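Pre-run check, Sumport bench and sink station
Shared workshop, November, before the evening session

Base bolts tight on mounting plate – OK
Table clamps – OK, left one given half a turn
E-stop within reach of operator – OK, tested twice
Cables secured – NO. Still tangled on the tabletop and hanging down the side. Tie up before the next build night.
Speed limit set in Daltska config – OK, 5 percent for first pass
Payload setting – OK
Log file opened – OK, run 166
Sink area, water shut off under cabinet – OK
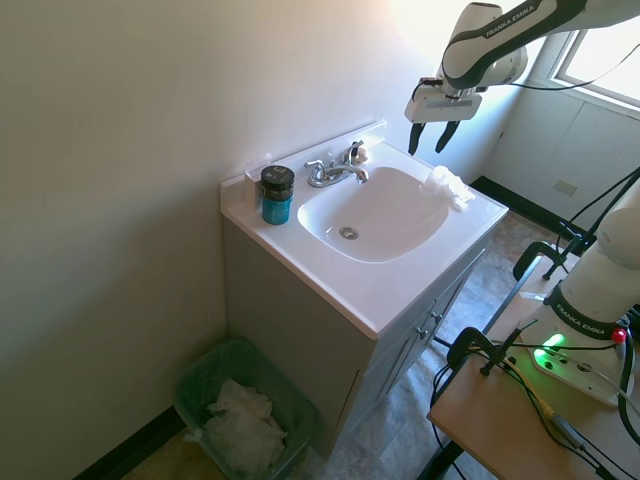
Rhea Salazar

Cloth on the right rear corner of the counter, fingers open over that side of the sink. Start pose accepted. Container with the black lid stays left of the faucet for all 11 passes.

Wastebasket on the floor – full of tissues, empty it.
Outlet behind the container – fit a cover before any run with water.

Open items: 2 (cables, outlet cover)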